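Pevar Grip Guard: slip and overtravel kit for two-finger grippers 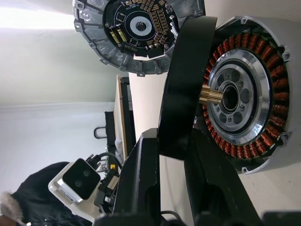
I started making the Pevar Grip Guard after a gripper of mine let go of a motor housing halfway through a lift. Most of what I do at my bench is motor teardown, and it's fiddly stuff for a robot. Take the stator: a round metal housing with little mounting tabs round the rim, and inside it a dense ring of copper windings packed side by side, with a polished hub sitting in the middle of them. There's very little there you'd want a hard black finger to skid across. The smooth curved covers are every bit as bad in their own way, as there's no edge to hook on to and a finger can slide along one for ages before the controller thinks anything is amiss.

What went wrong that first time was dull but worth telling. The grip force was set once at start-up and never looked at again. One of the finger screws had backed out, so the left finger was flexing a touch each time it closed, and the motor current looked perfectly healthy because the gripper was happily squeezing against its own slop. The arm lifted, the housing tipped, one tab caught the fixture and the whole lot went on the floor. I was stood near enough to get a bruised foot out of it (wear proper boots, please). The log said "grip OK" the entire time!

So the kit does two jobs. It watches for slip, and it watches for a finger that has closed further than it should for the part you told it about. If either happens, it drops the arm's enable line and holds the fingers where they are. I did try opening them on a fault in the early version — a terrible idea, and I have the dented end cap to prove it.

What's in the box

A pair of finger pads with the slip sensors moulded in
The Koso interface board, in a small case with a DIN clip
One sensor cable, 300 mm, with strain relief at both ends
4 finger screws with thread lock already on them
A printed card with the fault codes, big enough to read from arm's length

Fitting it

Take the power off and let the air out if you've got any on the tool. Swap the pads, use the new screws, and run the cable down the back of the wrist with a bit of slack at the joint. Move the arm slowly by hand through its full reach before you tie anything down. My first one had the cable pulled tight at full twist and it gave me phantom slip faults for a whole afternoon, always at the same pose, and I blamed the board for all of it.

Then teach it the part. Close on it gently, press the button on the Koso board, and open again. It stores 18 parts, and I've never come close to filling mine. Please teach it again after changing the pads, even if you're swapping like for like.

The February batch

If yours came from the February batch, have a look at the plug on the board end of the cable. A few went out with the latch not fully seated, mine included. The connection could drop out for a moment under vibration, and the old firmware treated a missing sensor as a quiet one. That's the sort of fault that keeps me up at night, and it was my mistake in the code, pure and simple. The current firmware stops the arm on a lost sensor and shows code 4. Please update before you run anything else, then push the latch home until it clicks. I'll send a new cable free if yours won't click, just reply to your order email.

Things it won't do

It isn't a safety-rated device and it must never stand in for your guarding, your e-stop or a locked-off supply. It protects parts from grippers. If people can reach the arm while it's moving, sort that out first and come back to me later.

It also struggles with oily parts. A light film is fine, but on anything dripping the slip reading wanders, so I wipe mine down beforehand. Pads last roughly 1000 picks on cast metal in my own use, and longer on smooth covers. Change them when the surface goes shiny.

Works with

Goh parallel grippers, both finger lengths. The Avness wrist mount needs the offset bracket, which you can add at checkout. For anything else, send me the bolt pattern of your fingers and I'll tell you whether the pads will go on. Spare pads and cables are sold separately and usually go out the next working day.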